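Brinwood Community Boards > Food and Drink > Coffee and Tea

Thread: Do you lot store beans in the freezer or not?

skukar_sue
Right, settle an argument for me. I bought a big bag from Oláh (their dark one, 300 grams more than I normally get) and my other half has put the whole lot in the freezer. I say it ruins them. He says his cousin does it and his cousin has a grinder that cost £312, so apparently that's that. Who's right?

montse_a
Your other half, sorry! I've frozen mine for years. The trick is splitting the bag into small portions first and never putting a portion back once it's out.
Montserrat Alcaraz, freezing since July

Hollow
"For years" and "since July", Montse?

montse_a
I never update my signature, leave me alone.

bela_palfi
I'm with Sue on this. Freezers are full of fish fingers and half an onion, and coffee picks up smells like nobody's business. Cupboard, lid on, drink it within the month. If you can't get through it in a month you bought too much — and that goes for anyone filling a trolley when Oláh has a sale on.

skukar_sue
I feel seen. It was a sale.

Hollow
Béla, if the bag is sealed the onion can't get in. I did both side by side last winter, same beans, same kettle at 92 degrees, and the frozen ones were livelier after six weeks. The cupboard ones tasted of cardboard.

bela_palfi
Did you taste them blind, though? I'd bet you knew which cup was which.

Hollow
...no. Fair point. I'd still do it again.

montse_a
Can we talk about jars as well? I love the look of beans in clear glass but my sister swears the light gets at them. Mine sit well back from the window and I go through them quickly, so I've stopped worrying. Dark mug, clear jar, white table, that's my taste in a nutshell.

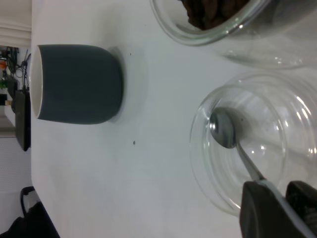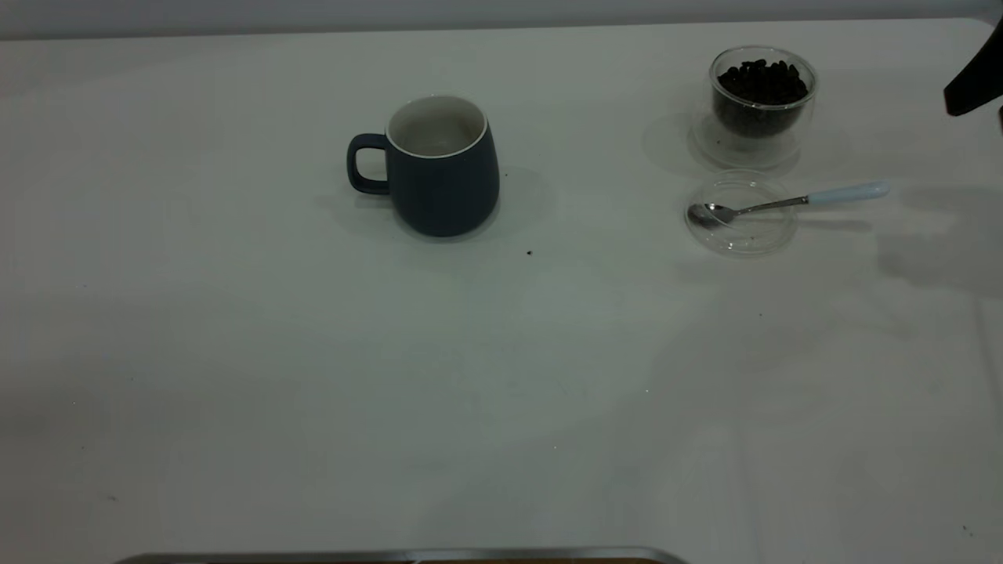

Dark mug in both, beans in glass.

bela_palfi
Nice mug. I'd still keep the jar in a cupboard, Montse. A tin costs next to nothing.

skukar_sue
Tins make everything taste of tin, and I will not be moved on that. Anyway, he's agreed to take half the bag out of the freezer and we'll try one against the other. Blind, Béla, before you start. I'll report back when we've got through it.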